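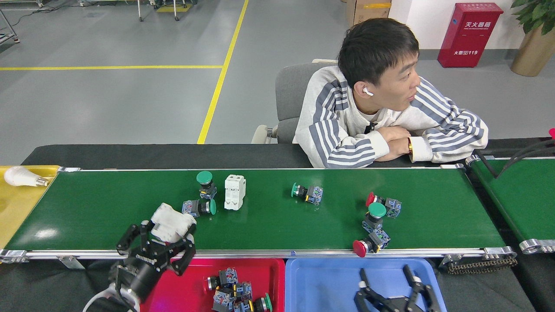

Ticket 707 – Meltside store, booking calendar shows wrong day
Status: Closed
Raised by: Tamsin Ferreira
Assigned to: Siu-fong Au
Priority: Normal

Tamsin Ferreira
Customers booking a ski service through the website are getting confirmation emails for the day before the one they picked. Store calendar shows the right day. Only the email is wrong. Had three people turn up yesterday with the email on their phone and we had no slot for them. Is this the Aslow plugin again?

Siu-fong Au
Does it happen with every booking or only some? Please forward one of the emails with the full headers, and tell me what time of day the booking was made.

Tamsin Ferreira
Forwarded two. Not every booking. The evening ones seem fine. The ones for first thing in the morning are wrong.

Siu-fong Au
Thanks. Both of the bad ones are for the 7:00 drop-off slot. I made a test booking for 7:00 and got the wrong day. Test booking for 10:00 was correct. Looks like a time zone offset, so the slot is stored properly and the email template converts it a second time.

Checked so far:
Site time zone: correct
Server clock: correct, in sync
Aslow calendar time zone: correct
Aslow email add-on: no time zone field on the settings page at all
Cache cleared, no change

Siu-fong Au
Turned off the Tseng theme and went back to the default one on the staging copy. Same result, so it is not the theme. Turned it back on.

Siu-fong Au
Log from staging, 2018-11-24:
slot saved OK
mail queued OK
mail template loaded from child folder (override)
mail sent OK

The third line is the useful one. There is a custom copy of the email template in the child theme folder. It was put there in March when the logo was changed, and it has its own date line with a fixed offset of eight hours. Any slot before 8:00 rolls back to the previous day. The default theme test was no good because the plugin settings still point at that folder.

Tamsin Ferreira
That would explain why it only started now. We didn't offer 7:00 drop-off until the snow came. Can you fix it without losing the logo? The colour of the header took forever to get right.

Siu-fong Au
Yes. Logo and header colour stay as they are. I have replaced the date line with the standard one and left the rest of the file alone. The printed time was off too – did anyone mention that?

Tamsin Ferreira
A couple of people did, but we figured they had misread it. Sorry, should have said.

Siu-fong Au
Fix is on the live site. Test bookings for 7:00, 7:30, 10:00 and 17:00 all show the right day and time. I also pulled the list of upcoming bookings. There are 121, and 20 of those are early slots that got a bad email. Do you want corrected ones sent?

Tamsin Ferreira
Yes please, to those 20 only. Can the subject line say "Corrected booking time" so they don't think it's a cheque for a second service?

Siu-fong Au
Sent. One bounced, Nedosard account, mailbox full. You will need to phone them.

Tamsin Ferreira
Phoned, left a message. No complaints this morning. OK to close.

Siu-fong Au
Closing. Note for next time – if Aslow is updated, compare the override with the new template before going live.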